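# Keddale Brick Sort

Print | E-mail
Posted in: Datasets > Household > Toys and Play

A data card for the brick-sorting part of the Keddale collection. The activity is simple: loose building bricks on a floor go into an open organizer, one color to a compartment.
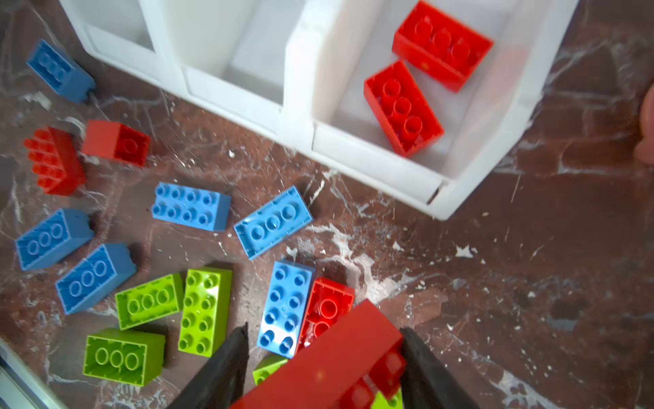

Tatu Kaijage wrote after reading the first draft that we should say much earlier on what counts as sorted, as she had gone through half the files thinking a mixed compartment was a mistake. It isn't always one. The rules are now in the next section, ahead of the file list.

## What counts as sorted

- A brick is sorted when it rests fully inside a compartment and nothing is holding it.
- The first brick into a compartment sets the color for that compartment.
- A brick lying across a divider is unsorted, even if most of it is on the correct side.
- Studs up, studs down and on the side are all fine.
- Two bricks pressed together are one item if they are the same color. If the colors differ, they have to be pulled apart first.

Some sessions end with a mixed compartment because time ran out. These are marked `partial` and kept. Please don't drop them without looking; they have most of the awkward bricks in them.

## Contents

The release has 1004 sessions and 3000 still pictures. The stills were picked by hand by Mutua Mbwambo and are not evenly spaced through a session. Many show the start, when most of the bricks are still on the floor.

 keddale-bricks/
 sessions/
 stills/
 labels/
 bricks.csv
 compartments.csv
 notes.txt

`bricks.csv` has one row per brick per still. The columns are:

- `still_id`
- `color`: red, blue, green or other. Lime green goes under green.
- `size`: studs in the short direction, then the long direction, so 2x4. Use `unclear` if you can't see enough of the brick to tell.
- `rest`: up, down, side or leaning
- `place`: floor, compartment, held or divider

`compartments.csv` gives the state of each compartment that is in view: empty, one color, or mixed. A compartment that is only partly in view gets a row as well, with `part` set to yes. Read an empty label on one of those as "nothing seen in it" and leave it at that.

## Setup

The organizer is put on the floor first and the bricks are tipped out near it. We don't straighten it. If it gets bumped and turns during a session, it stays turned. Floors differ between sessions and we left them as they were — marks, specks and all — apart from picking up anything sharp.

Bricks that ended up under furniture were left there until the session was over. If the final count in `notes.txt` is short by a brick or two, look there first.

## Labeling notes

Upside-down bricks took the most time. From the top, a 2x4 shows eight studs and is easy to read. Turned over, it shows three round tubes, and those can be used for the size when the whole underside is visible. When another brick covers one end, write `unclear`. Njoroge Mrema and Jabari Ogola each labeled half the stills, then swapped and went over the other's rows. Where they disagreed on `rest`, it was nearly always side against leaning. We settled on this: if one full face is flat on the floor, it's side.

Glare on the pale inner walls of a compartment can hide an edge. It does not change the label for what's inside.

Shadows along the rim of the organizer were labeled as floor in 11 stills by mistake, in an extra mask layer we have since taken out. Anyone who has the February copy should delete the `masks` folder.

## Known gaps

- Red and blue are much more common than green, and there is very little in `other`.
- Thin plates are missing. All of the bricks are full height.
- No session uses more than one organizer.
- Version 2 of the labels does not line up with the old Preltuna color codes. Gerrit Dewulf has a lookup table and will send it on request.

## Changes

Apr 29, 2022: sorting rules moved up, `divider` added to `place`, masks removed. The size column now always gives the short side first. Rows with 4x2 in them come from the older copy and can be switched over with a plain find and replace.

Tags: bricks, sorting, tidying, floor, storage

Print | E-mail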